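4.2 Travel permits and small exporters

The second measure under the trade accord was the shared travel permit, which lets business visitors from Westus enter Wornia for up to 11 days without a visa. Before the permit, most small exporters sent samples by post and settled terms by phone. Major firms already had staff on both sides of the border, so the change mattered less to them. Zsolt Major has argued that the permit should be judged by how many first-time sellers use it – a view we follow in this section.

Our data come from the permit office, which recorded 3681 business entries in the first year. Of these, 802 were made by people whose firms had not sold across the border before. Repair shops and dealers in used office equipment were the largest group among them, ahead of furniture makers and food packers.
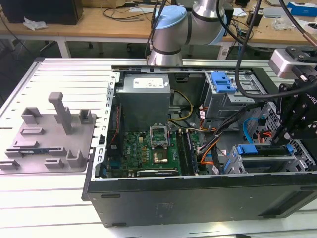
Figure 8. Desktop computer opened for work, with the power supply and motherboard exposed.
Prasgate, 2023-02-01

The equipment dealers gave similar answers when asked why they had applied. Buyers in Wornia wanted to meet the seller before placing a first order, and customs forms were easier to correct in person. Several dealers also said that the permit fee was low but the wait was not. Applications filed in March took longest, as the office handles yearly renewals in the same month.

Two problems remain. The permit covers meetings and trade fairs but not paid repair work, so a dealer who sells a machine cannot legally return to service it. The rules on warranty visits are also read differently at the two main crossings. Officials on both sides have promised a common text – so far only the Westus draft has been published.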